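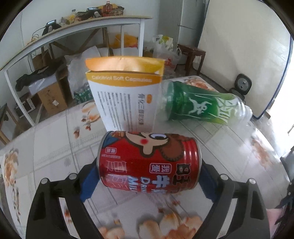

Want Want milk, red can with the cartoon kid on it.

Home | Forums | Celebrity Chat | Music | TV | Log in

Thread: Are Skurovero really back together or is it just for the tour?

plumjam54
Right, who else saw the joint interview on Monday? Eighteen months of sniping at each other, the unfollowing, the song that was OBVIOUSLY about the drummer, and now they're sharing a sofa and giggling like nothing happened. I was in bits. I had Skurovero posters all over my room at uni and I've already told my sister we're going in August, no arguments!

crumpet_queen
Didn't buy a second of it, sorry. Did you watch their hands? She moved hers every time he leaned in. They've got Gurnencombe Park to fill and tickets aren't shifting, so suddenly it's all smiles. My cousin looked last night and there were whole blocks left in the cheap seats.

plumjam54
Oh come on, the cheap seats always look like that until the week before. And she moved her hand because she was reaching for her tea!

notyourbev
I'm with crumpet. If you're sorry you ring the person up, you don't do it on telly with full make-up on. He did the same thing after the Sterkard launch party when he stormed out and then posted a crying selfie two days later. I liked them so much more before all this.

tallboy_ray
He didn't storm out of the Sterkard do, he left early. I've seen the video more times than I'd like to admit and he says bye to the woman on the door. People keep repeating the storming thing and it's annoying.

notyourbev
Left early with his coat over his head, Ray.

tallboy_ray
It was raining??

mintyfresh
Can I ask about tickets, seeing as some of you have looked? The standing ones were £54 in the presale and now I'm seeing 100 for the same bit of field. Is that the resale site or have they put them up? I missed the email.

crumpet_queen
Resale. Don't touch it. There was someone on there wanting 300 for the front pen, which is mad for a band that hasn't had a decent single since Ramasamy.

plumjam54
Ramasamy is their best song and I will fight you. But yes minty, wait for the next official batch, I got mine that way last time (had to sit on the page at 9am with my toast going cold).

mintyfresh
Thank you! Will wait then.

gladragz
Over 820 comments under the interview clip this morning and half of them are about her jacket. Does anyone know where it's from? I don't care if they're back together, I just want the jacket.

notyourbev
Same, to be fair. The green one?

gladragz
Yes, with the big collar. I've looked everywhere.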